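**Bin clamping and cable dressing, what is your written rule?**

**niilo_r**
We're rewriting the cell checklist at Laitinen before the May audit. Two items keep causing arguments:

1. Source bin must be fixed before the arm runs in auto. A clamp over the rim is accepted. We have it like this on the block picking cell, KUKA arm, clamp at the corner, tape on the tabletop next to it.

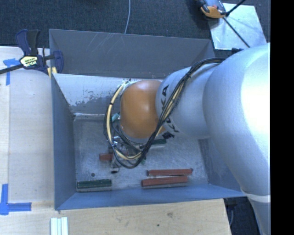 2. External cables must be tied to the arm and must not be able to catch on the bin wall at any pick position.

Item 1 is fine with me. Item 2 is where Raili and I don't agree. She wants a maximum loop size in the text. I say check the reach at the worst pose and sign for it.

**raili.h**
My point is that "must not be able to catch" can't be inspected. Two people will look at that loop by the orange joint and give two answers. A number can be measured.

**dunleavy_n**
Agree with Niilo on this one. A fixed number gets you a short loop, and then the wrist turns and pulls on a connector. We lost a cell for 28 hours at Prurovent that way. Our rule now: jog every axis the job uses to both ends of its programmed range at slow speed, bin in place, one person watching the cables only. Repeat after any change to the dress or the gripper.

**raili.h**
Who signs?

**dunleavy_n**
The person watching. Name and date on the sheet.

**jarmo_k2**
I'd push back on item 1. One clamp holds a corner. If the gripper pushes on the far end, the bin can still turn. Our sheet says two fixing points on opposite sides, or a locating frame.

**niilo_r**
It's a heavy metal bin. It has done over 3,000 picks and still sits square.

**jarmo_k2**
Put the weight in the rule, then. Somebody will read "a clamp is accepted" and use a plastic tote.

**niilo_r**
OK, fair. I'll write two points for anything that isn't a metal bin.

**raili.h**
Add that the bin position gets checked against the marks at shift start. And I still want a number for the loop, even if it's only a guide value.

**niilo_r**
Guide value I can live with. Draft goes up tonight.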